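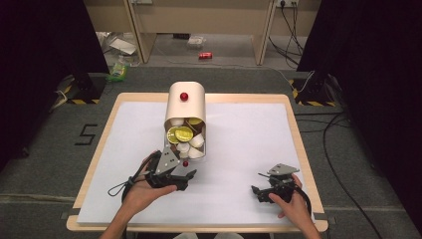

Handheld grippers: flat jaws vs. soft pads for small mixed parts
Forum: End Effectors and Tooling

dukell_ridge
Posted March 19, 2023
We are choosing jaws for a pair of handheld grippers, both cabled, one per hand. The task is picking small lidded capsules and cup-shaped pods out of a cylinder that lies on its side. Candidates are the Tokarz flat jaw and the Dredard soft pad. After 104 picks with each set I have 2 drops on the pads and 9 on the flat jaws. Most of the flat jaw drops were capsules, gripped across the lid. Is that enough to decide on?

tolstack
No. What was the closing force, and was it the same for both?

dukell_ridge
Same operator, same trigger travel. Force was not logged.

tolstack
Then you compared two operators' habits in one pair of hands. People squeeze harder on a hard jaw when they see a part start to roll. Log the current or put a film sensor behind the jaw.

Leonie Harms
I disagree in part. For handheld collection the operator's habit belongs to the system, and a drop is a drop. I would worry more about pad thickness. The Dredard pads add enough width that you lose clearance at the rim, and with two grippers working in the same opening you feel it. Did you record approach angle?

dukell_ridge
Video only. Contact with the rim does look more frequent with the pads. I have not gone through all of it.

m_ostrander
We ran the Dindescombe rig with the same pads from July on. They held up for 1,140 cycles, then the left one started to peel at the tip. Glue line, not the pad material. Degrease with isopropyl before bonding and leave it overnight.

tolstack
Which durometer?

m_ostrander
Shore 30A. The 50A set slipped on anything with a polished lid.

axial_play
Check cable strain relief before you change jaws again. A stiff cable over the wrist pulls the gripper off axis by a couple of degrees and it reads as a jaw problem in the data. We blamed our jaws for a week. Route it up the forearm with a loose loop at the elbow.

tolstack
A couple of degrees does not give you nine drops.

axial_play
It does on a round part held at two points.

Leonie Harms
Easy to test. Same jaws, cable taped up the arm, 64 picks, then without the tape. Randomize the order in blocks of eight so fatigue does not land on one condition.

dukell_ridge
Will do that first, flat jaws only. Then pads with force logging if I can get the sensor behind the backing plate. Does anyone have a drawing for the Tokarz mount? The hole spacing on mine does not match the data sheet.

m_ostrander
There are two revisions. The older one has slotted holes. Measure center to center and send me the number, I have both drawings.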